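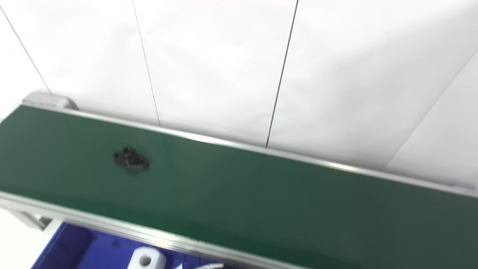 Jevorby, 21 August 2025

Part 3: Getting the Zatent label printer up and running

Okay, so you've got the printer out of its box and you've read Part 2 about where to put it (if you skipped Part 2, at least go back and look at the bit on outlets). I've set up three of these now, two at our place and one for Marcelle Brunet, and I've made every mistake there is to make, so most of the notes below are me talking to myself from back in May.

You'll need the printer, the power brick, the gray USB cable, one roll of labels and a computer you can log in to as an administrator. Scissors help. Give yourself an afternoon the first time!

Loading the roll

1. Leave the power off for now. Press both side tabs at once and lift the lid until it clicks and stays up by itself.

2. Pull the two roll holders apart and drop the roll in so the labels feed from underneath, printable side up. Mine came with a sticker showing the opposite, and Sylvain Guillot confirmed that the sticker belongs to the older model, so peel it off and forget it.

3. Let the holders close on the roll gently. It should spin when you nudge it with a finger.

4. Thread the end of the labels under the two little guides and out the front. Leave a label's length hanging out.

5. Close the lid and push on both corners until you hear two clicks. One click means one corner is still up, and you'll get labels that print dark on the left and faint on the right.

Caution: There's a tear bar along the front edge and it is sharper than it looks. Keep your knuckles out of there when you're threading.

Note: If you buy the Vakau rolls (I do, they're cheaper and they stick fine to cardboard), check the core size before you order a case of them. The big-core ones don't fit, and I have a shelf of them if anybody wants some.

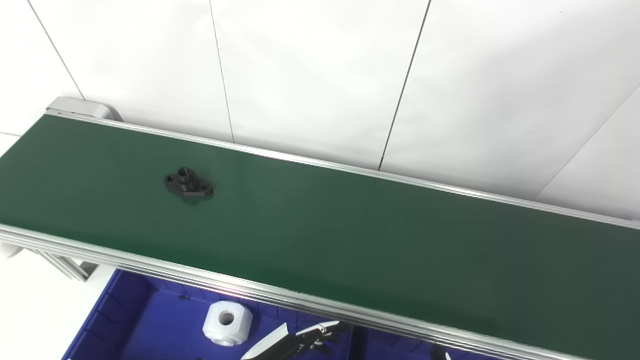 Green belt and white wall panels.

Powering up and calibrating

6. Plug the brick into the wall first and the printer second. Flip the switch on the back. The light goes orange, then green.

7. Hold down the feed button until the light blinks twice, then let go. The printer will spit out a few blank labels while it works out where the gaps are. Let it! I used to panic and open the lid, and then I'd have to start over.

8. Press feed once more. You should get exactly one label, stopping right at the tear bar. If it stops halfway, do step 7 again.

Caution: Don't pull on the labels while the light is blinking. You can strip the little drive gear, and the replacement (part 2868, if you're unlucky) took nearly 139 days to reach me.

Connecting it to the computer

9. Install the driver before you plug in the USB cable. I know, everybody wants to plug it in right away. If you already did, unplug it, remove the printer from your computer's list, and start this section again.

10. Plug in the cable, wait for the chime, and open the printer's preferences.

11. Set the label size by hand. The default is for address labels, and your shipping labels will come out shrunk into one corner.

12. Leave the darkness at the middle setting and the speed on slow. You can speed it up later when you've seen how your barcodes scan.

13. Print the test page from the Maintenance tab. You want clean edges on the bars and no white streaks running down the label.

Note: White streaks are usually dust on the print head. Switch off, let it cool, and wipe the head once from left to right with one of the alcohol pens from the accessories bag. Wait until it dries before you close the lid.

If you see error 927

This one had me stuck for a whole evening. The manual from the factory says "media fault," and for me it's always been the lid. Open it, check that nothing is caught under the guides, close it again with both hands. If the code comes back, switch off at the back, pull the plug, have a coffee and go through steps 6 to 8 again.

Once the test page looks good, go on to Part 4, where I get into the Renaud order software and how to stop it from printing everything twice.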